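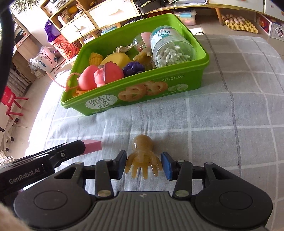 The little amber octopus, which now lives in the third drawer down.

Flovura Seven-Drawer Cabinet: a long review from a woman with too many small things

I have been meaning to write up the Flovura cabinet since October, when it came up my front steps in a box that was taller than my granddaughter, and several of you have written to ask whether I still like it (I do, mostly!) and whether the drawers still stick (one does, and I'll get to that). So put the kettle on, this may take a while.

A little background first. My house is where small things end up. I have buttons from two grandmothers, game pieces, marbles, doll shoes, foreign coins, tiny animals out of party bags, and the seed packets I swear every spring I'm going to plant. For years it all lived in cookie tins, and the trouble with a cookie tin is that you can't see what's inside, so you open every one of them looking for a thimble and by the end the kitchen table looks like a yard sale. I wanted drawers. Shallow ones, plenty wide, with something on the bottom so things wouldn't go skating to the back every time you pulled one open.

I looked at two. The Carrasco was handsome and I nearly bought it, but the drawers were so deep that I could tell I'd just be making cookie tins with handles. The Flovura had 2,677 reviews on the store's page when I ordered, and I believe I read a shameful number of them. People loved the drawers and grumbled about the instructions, and now that I've lived with it I'd say they had it right on both counts.

Putting it together
Set aside an afternoon and invite somebody patient. I had my neighbor Vernon MacDonald, who brought his own screwdriver and would not use mine. The booklet is all drawings, and the drawings for the left and right runners look exactly alike until you've put them on wrong. We put them on wrong. If I were doing it over I'd lay all the runners out on the rug in pairs and mark the left ones with a pencil before picking up a single screw. The screws themselves were good, and there were spares, which I thought was decent of them.

The back panel slides in from the top and is thinner than I'd like. It hasn't bowed yet, but I wouldn't push the cabinet across a room by it.

The drawers
Oh, I love the drawers. They're just deep enough for a doll's teapot, and each one comes with a gray felt liner cut to size. The liners lift out, so when somebody spills glitter (somebody has) you can take the whole thing outside and shake it. Six of the drawers glide beautifully. The bottom one catches on the right side when the weather is damp. I rubbed a candle stub along the runner and that helped for a few weeks, then I had to do it again. It has become a chore like any other, along with watering the fern.

The handles are small round knobs and I'd have preferred something you could hook a finger under, especially on mornings when my hands are stiff. My brother-in-law, Lewis Nisbet, swapped his for leather loops and his cabinet looks much fancier than mine now, so I may have to copy him.

One thing I hadn't thought of is puzzles. A 1,000 piece puzzle, sorted by color, will fit across two drawers, and you can slide it all away when company comes. I did the whole of the Drendthorpe harbor one that way last winter, and never once had to eat supper off my lap.

Labels
It comes with little card labels and a metal slot on each drawer. The cards are too glossy to write on with an ordinary pen, the ink just sits there and smears. I cut up some old index cards instead. My granddaughter did the lettering, and so the drawer where the sea animals go is marked FISH AND FREINDS, and it is going to stay that way until she is grown.

Customer service
I called Flovura about the sticky drawer and they were very pleasant, and sent a new runner without making me mail anything back. It took longer than they said it would, and by the time it got to the store in Waltinitz where I pick up my packages I'd already found the candle trick, so the new one is still in its bag. I'll put it on one of these days.

Would I buy it again? Yes, and I'd pay for it happily, though I'd wait for a sale. If you only have papers to file, or big toys, get something deeper. If you have thimbles and buttons and jacks and marbles, you'll be very content with it.

Updated 25th February: the leather loops are ordered, in brown.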